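# Open house at the Nordin funeral home, May

I went to the open house at Nordin because my aunt asked me to, and because I'd already told her I thought the whole idea was a sales pitch with cookies. She is seventy-nine and wants things written down. She had a flyer on her refrigerator that said "Come see where we care for your loved ones," and I said I would drive over and report back, so this is mostly for her and for the three cousins who'll end up paying.

The building is the old implement dealership out past the grain elevator in Molton. If you grew up here you know the big front windows. They've been covered with a kind of frosted film up to head height, and the parking lot has been repaved. I got there a little before ten in the morning and there were already people standing in the entry with paper cups.

Torbjørn Nyberg runs the place. He bought it from the previous family four years ago and also owns the home in Bunness, and he met everyone at the door and shook hands. He's a quiet talker. I was prepared to dislike him and didn't quite manage it, though I'd point out that being easy to stand next to is a large part of the job.

## The chapel

They say it seats 200. I doubt that. I sat in the fourth row and my knees were against the chair in front of me, and if you took out enough chairs for a normal adult you'd lose two rows at least. When my uncle died we had a big crowd and half of them were farmers in winter coats. Ask how many it seats in January.

The sound system is new. Nyberg played us a hymn through it and then a recorded reading, and the reading was clear in the back corner, where I went and stood on purpose. There's also a screen on the wall for photographs. Families send in pictures and the staff set them to music. The sample they ran went eleven minutes, which felt long with nobody I knew in it. I'd guess that changes when you do.

One thing I liked: the side door opens onto a covered drive, wide enough for the hearse and a car behind it, so the pallbearers aren't going down steps. At the old place on Main there were five steps and an iron rail, and every winter somebody slipped.

## The back rooms

The flyer promised "a complete tour," and it wasn't one. We saw the arrangement room, the room with the caskets, and the garage. We didn't see the preparation room. A man near me asked about it and Nyberg said state rules and plain decency kept it closed when someone was in their care, and someone was. Fair enough, but then don't print "complete" on the flyer.

The garage was clean and smelled like floor wax. It has a newer hearse and an older one they keep for Bunness, and a van. I asked who does the driving at night and was told they rotate. I asked how long it takes them to get to the nursing home if a death happens after midnight. The answer was "we come as soon as we can," and I asked again, and the answer was that it depends where the van is. I wrote that down as no answer.

## Caskets and prices

This is the part my aunt cares about. By federal rule they have to hand you a price list if you come in and ask about arrangements, and there was a stack of them on a side table, behind the cookies. I counted that as half a point. You had to reach over a plate to get one.

The cheapest casket on the list is cloth-covered and it wasn't on display. The first one you see as you come in the door, with a lamp over it, is nowhere near the cheapest. I have been in two other casket rooms in my life and both were laid out the same way, and I believe they all go to the same classes.

The figure I circled was $1,571 for direct cremation. It covers the transport, the paperwork and a plain container. It doesn't cover the crematory's own fee, an urn, the notice in the paper, or certified copies of the death certificate, and all of those are on the back of the sheet in smaller type. The woman at the table went over them with me when I asked, and she didn't hurry. She also said the mileage is free up to 22 miles and charged after that. My aunt lives just over the line, by my odometer. I mentioned it and was told they "work with families." I'd want that in writing.

They sell a prepaid plan through an outfit called Plalora. I took the brochure. It has a great many photographs of couples walking on beaches, and I couldn't find in it what happens to the money if you move to another state. Nyberg said the plan transfers. I asked whether it transfers at the same price or just the same dollars, and he said the same dollars, plus whatever growth there was. Those are very different promises and I don't think the brochure wants you to notice. To his credit he gave me a straight reply once the question was put that way. My advice to my aunt is to keep the money in her own account with a cousin's name on it, and leave a letter.

## The obituary table

I'd expected to skip this one and stayed longest. Arvid Engström writes the notices for both homes. He used to set type for the weekly and he's been writing obituaries, by his own count, since before anybody typed them on a computer. He keeps a binder of the ones he has done for Molton and Bunness together. The last one in it was number 701.

He gave a short talk on how it's done. Family comes in, usually tired, and he asks them the plain things first: where born, parents' names, what school, what branch of the service, when married and where. He says people who can't get a sentence out about how they feel can nearly always tell you what township the farm was in. Then he reads it back out loud to them, every word, and that is when the mistakes turn up. A middle name. A stepdaughter left out. The wrong church, once, and he said he heard about that one for years.

I had a few doubts even so. The notices in the binder are awfully alike. Everyone "enjoyed" fishing and "cherished" grandchildren. I asked him about it and he shrugged and said most of them did enjoy fishing. I said my uncle hated fishing and it went into his anyway, at a different home, and my aunt has never gotten over it. Engström asked what my uncle did like. I said arguing with the radio. He said he'd have put that in.

The home charges for his time only if the notice runs past one page, and then there's what the newspaper charges, by the inch, with a photo extra. The version on the home's own website is free and stays up. How long it stays up is another question. I asked what happens to the web page if the business is sold again, and nobody at the table knew. The old family's notices, from before the sale, aren't on the new site. I looked on my phone while I stood there. My grandmother's is one of them. If you have relatives who were buried out of the old place, print a copy from the library's newspaper film while the machine still works.

There was a worksheet to take home, two sides, with blanks for all the plain things. I took five. It's the one item from the morning I would recommend without any reservation, and it was free.

## What I told my aunt

It's a decent place. The chapel is smaller than they say and the price sheet is easier to read than the one from the county seat. I wouldn't buy the prepaid plan. I would fill out the worksheet this week, in pen, and list the pallbearers with phone numbers, and cross out the ones who've died, and I'd go back once on an ordinary afternoon without any cookies to see whether the same people are as patient.

She wanted to know if the carpet was still green. It's gray now. She wanted to know if they still used the organ, and I had to admit I never looked — I'll call and ask. She also asked whether the coffee was any good. It was weak.

I still have two of the worksheets if anyone in the family wants one. The cookies were from the grocery store. 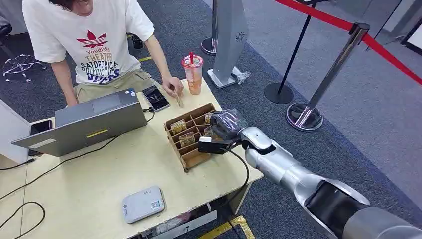

Marlys: we used Nordin for Dad in the fall and I'd back you up on the chapel, we had folding chairs out in the entry and people standing behind those. The organ is there, it's behind the curtain on the left side, but you have to bring your own organist. Mr. Engström did Dad's notice and got all nine grandchildren in the right order, and he caught that we had the wedding year wrong. I can't say about the prepaid plan. Did they tell you if the mileage is counted one way or round trip? We were charged round trip and I had to call twice to find that out.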